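Wekumgate open day: notes for our equipment plan

I came back from the Darwood open day with 12 pages of notes and a much better idea of what we should be saving for. What a good visit! We have been going back and forth since May about whether to buy a robot arm first and work out the rest later, and I went mostly to see how other people had split their money.

The Darwood team were generous with their time and let us stand close to the tables. A pair of hand-held grippers, one for each hand, lets a person do the job while the movements are recorded, and the objects can be everyday stuff, hats and stands included. I loved that. Our list had 4 lines for arms and not one for things to pick up.

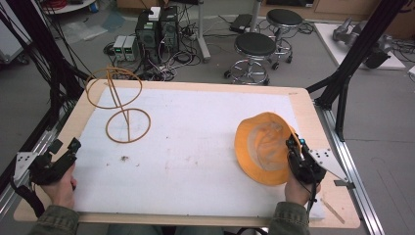 Budget the frame and the cables early, they told us, and leave more floor than you think you need. Chisholm quoted us for 2 complete stations, but the quote left out power supplies, stools and spare straps, so I'll be asking for a new one. Farnidby rents by the month, and that might suit us for a first try.

My own vote now is for one station with hand-held grippers this year, plus a small sum for props and table coverings, and the arm after that. I've asked Darwood if 4 of us can go back for a longer look. The parking is free, by the way, and the soup was excellent.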